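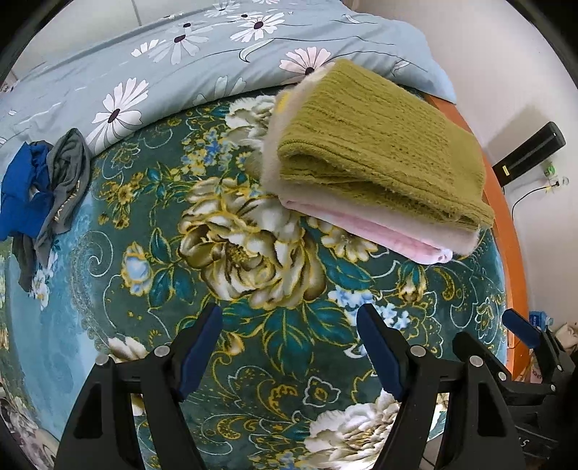

Page last changed: May, 4:40 p.m.

Wululon project: progress report to the Rotgate fund
Part 3, upkeep of the Cai hand-held gripper

This part of the report covers the care and repair of the Cai gripper in the bedroom work. The recording plan and the budget are in Parts 1 and 2 and have not changed.

Condition at the start of the period

The gripper came back from the kitchen work with play in the jaws. With the trigger fully pulled, one jaw closed a little ahead of the other, and thin cloth slid out on the late side. Towels were fine. Knitwear and T-shirts were not. We stopped recording for 6 working days while the linkage was taken apart.

Work done on the linkage

The arms were removed, wiped down and checked for cracks at the pivots. One arm had a hairline crack and was replaced with a printed part from Koseck. The others went back on. All pivot hardware was tightened by hand first, then a quarter turn with the driver, and the jaws were opened and closed 100 times with nothing between them before we checked the fit again. The early closing was gone. A slight scrape remained on the trigger side and was traced to a burr on the new arm, which we filed off.

We do not use thread lock on the pivots. It was tried in the kitchen work and made the next strip-down slow, and a small amount got onto the plastic. The screws are now checked before each session instead.

Finger pads

Pads have been the main cost in this period. Fibers collect between the ridges and the grip drops off well before the rubber looks worn. Our first schedule called for a new pair after 200 picks. That was too late for wool and too early for cotton, so the schedule now goes by a pull test: a strip of sheet is held in the closed jaws and pulled with a spring scale. If it slips, the pads are cleaned and tested again. If it still slips, both pads are changed together. A new pad paired with an old one pulled cloth sideways.

Cleaning is done with a dry nylon brush, then a damp cloth. Alcohol left the rubber stiff and we have stopped using it.

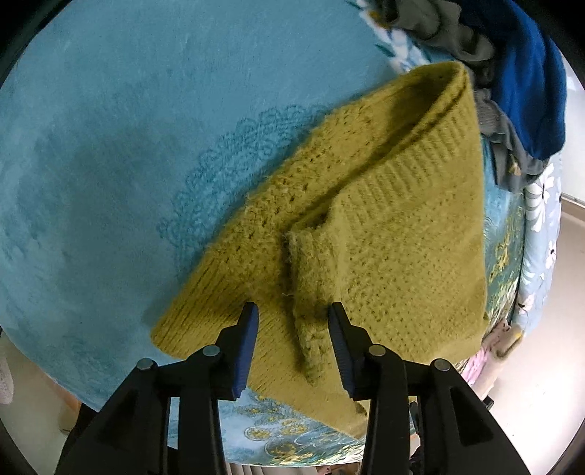

Does fuzzy knitwear need a different pad?
The same pad is used for every garment, but it is brushed out more often when we work with fuzzy knits, normally after each garment.

Trigger and return spring

The spring was changed once. The old one still closed the jaws properly but was slow to open them, and operators had begun shaking the tool to free the cloth. Shaking shows up in the recordings and spoils the release. Almost 70 recordings were set aside for this reason and will be done over. The spring is now on the same check sheet as the screws.

Parts on hand

There are enough pads for the rest of the bedroom work. We have one spare spring and no spare arms. Koseck has the drawing for the arm and has asked whether we want the pivot holes made slightly deeper -- we have said to leave them as they are until the current arm has more hours on it.

Open items

The pull test gives different readings depending on who does it. A fixed clamp for the spring scale is being made.

The check sheet is still on paper. It will be moved into the session log, with one line per check, before the next report.

We are asking Rotgate to let us move the money left under travel to spare parts. The amount is in Part 2, and no increase to the total is needed.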